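Can a Machine Put a Hat Away? Chore Automation in the Home and Shop

Course project report, Rurnley workshop group

2. Task selection

Folding towels and loading dishwashers are already well covered in the reading list. We wanted a chore found in both a hallway and a store, and chose putting a hat on a stand. Demonstrations were recorded with hand-held grippers on a wooden table, and a policy was then trained on the Jemance arm.
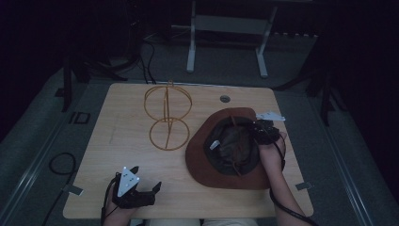 Grasp choice set most of the difficulty. A policy has to decide where to hold the item before it plans any lift. With the hat lying crown-down and its brim spread wide, one jaw can go inside the crown, but the hat must then be turned over before it can sit on the stand. Starts of this type were kept in the training set. The full set held 863 demonstrations against a target of 1,000.

3. Placement

The second difficulty is the stand. It is light and can tip if the hat arrives off center. The base is a thin wire ring with a single crossbar, and the table shows through it, so our depth readings there were poor. 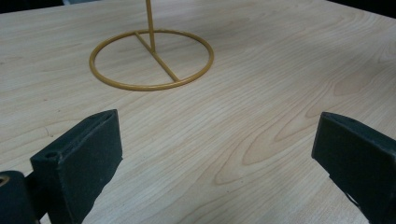 4. Results

We ran 170 trials with the Mfaume controller. Upright starts were mostly completed. Crown-down starts mostly failed during the turn, and 2 trials were stopped by hand. The Ollance simulator had predicted fewer failures because it models the brim as rigid. Our present answer for this chore is no, unless a person sets the hat upright first.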